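Toalhas infantis estampadas: como dobrar para caberem num cesto pequeno sem abrir?
Categoria: Casa e arrumação > Têxteis
Perguntado por kukura_40, em março
2 respostas

Tenho toalhas pequenas de algodão com estampa de bonecos e dois cestos de plástico perfurado, retangulares, de cantos arredondados. Dobro em cima de um tampo liso com padrão de mármore. As toalhas dobradas abrem quando retiro a de cima, e o tecido escorrega no tampo durante a dobra. Procuro um método repetível, de preferência sem divisórias.
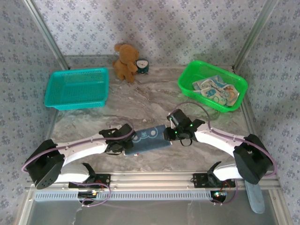
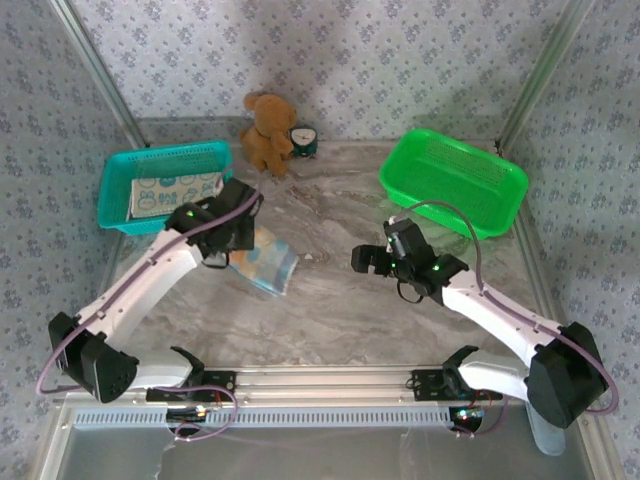 Já experimentei enrolar. Ocupa mais altura e os rolos desfazem-se. A profundidade útil do cesto é de 11 cm, medida por dentro.

Aino Aaltonen
Resposta aceite (4 votos)

O problema costuma estar no alinhamento inicial. Procedimento:

Segurar a toalha pelas duas extremidades e esticar na horizontal até desaparecerem as rugas. Pousar sem largar as pontas.
Dobrar ao meio no sentido do comprimento, estampa para fora.
Dobrar em terços, da bainha mais grossa para a mais fina.
Colocar no cesto na vertical, com o vinco para cima.

A altura final deve ficar 2 cm abaixo do bordo. Se ultrapassar, fazer mais uma dobra. Na vertical, cada peça sai sem arrastar a seguinte, desde que o cesto esteja quase cheio. Com poucas peças tombam e volta-se ao mesmo. Nesse caso, usar um só cesto até haver toalhas para dois.

Quanto ao tampo, um pano de cozinha aberto por baixo resolve.

trommont
1 voto

Cestos perfurados são bons para ventilação mas a malha fina prende fios soltos. Cortar os fios antes de guardar. Eu deixo tudo na horizontal e não tenho queixas, depende da espessura do tecido.

Comentário de kukura_40: são finas. Na vertical ficou estável, vou manter assim. Falta ver com as de banho.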